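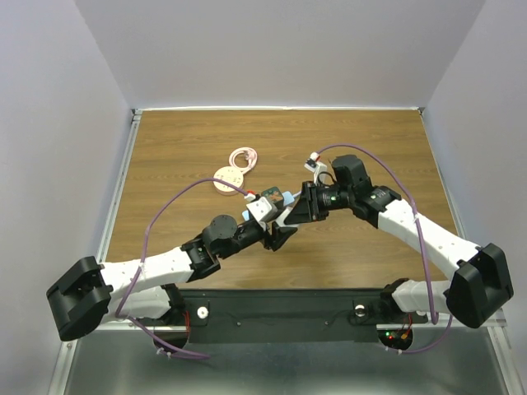 Both arms in the middle of a session, purple cables and all.

14 comments
Share this post

I spent most of October with my head under a tabletop, and I loved nearly every minute of it. If you've been following along you know the cell I mean: two small arms, side by side on one black mounting beam, gray walls around the table, and a list of little jobs for them to do with plugs and blocks and cords. We call it Esomum (Gillespie Hepburn named it before I got there and won't say why). I look after it in the evenings, and a few of you asked what "looking after" means for a pair of arms this size. Mostly cables, is the answer. Cables, knobs, and a notebook.

So, the notebook first. Every time the cell is powered up it gets a line, and we're on line 1342 now. Gillespie started it on paper and I've kept it on paper. I write down the time, which task was loaded, what I touched, and anything that sounded different. When the right elbow started clicking last month I could flip back and find the first "slight tick, right side?" in my own terrible handwriting, on line 814, long before I'd admitted to myself that there was a click. I can't tell you how pleased I was!

The click was a bracket screw, by the way. It had backed out maybe a turn. I'd already ordered a whole new joint from Movlow by then, so now we have a spare.

Now the purple cables. Each arm has one running out to the wrist, and how you hang it matters more than anything else I do. My first version was very tidy. I tied it down snug along every link, took a photo, and sent it to Sherif Saber, who wrote back one line: "Now fold the arm all the way." I folded the arm all the way and the connector at the wrist popped straight out. The cable needs a big lazy loop at the elbow so the joint can swing through its whole range, and then it wants to be held firmly at the base so the pulling never gets down to the electronics. I use plain white ties, pulled just tight enough that I can still slide the cable with two fingers. Once I like the shape I move the arm by hand through every corner of the table, slowly, watching the loop the entire time. If it snags on anything, I cut the ties and start over. My record is five times on one arm, and yes, it was after midnight.

I run a slow cycle next, 28 moves with nothing on the table, then the same moves with the real objects out. That second pass is where I catch things, because the wrists end up really close together when both grippers go for the same spot, and a loop that looked roomy all by itself can drift right over the other arm.

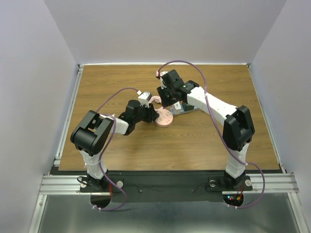
Checking the bases

The arms sit on plates, and the plates are fixed to the beam with round silver knobs, one on either side of each base. I love these knobs. You can swap an arm without hunting for a hex key! The catch is that they're so easy to trust. A base that's a hair loose will still look fine standing still, and then the fingers come down a little to one side of where they should, and you'll waste an evening blaming the software (me, twice).

My routine is to grab the lower link with the power off and try to rock it. Any movement at all and I back both knobs off, seat the plate again, and bring them up evenly, a bit on one and a bit on the other. I do the left base and then the right, always in that order, so I know where I was if the phone rings.

Then I get down on the floor with a flashlight and look at the wiring underneath. The red wires come down below each base, and I follow them with a finger from end to end. I'm looking for a rub mark or a wire that's been pulled straight. On the right there are small lights you can see from down there, and I like to check those before I stand up again, once the power's back on.

Fingertips last. I wipe them with a damp cloth and let them dry, and I replace them when the ridges go smooth. The set I'm using came from Trindero and has done more than 70 sessions so far, which is a lot better than the ones I tried to print myself.

Next job is the rail on the left side of the table, which I want to take off and square up properly. Sherif has promised to lend me his good square, the MacBrayne one, if I bring it back this time.

Filed under: workshop
14 comments · 9 shares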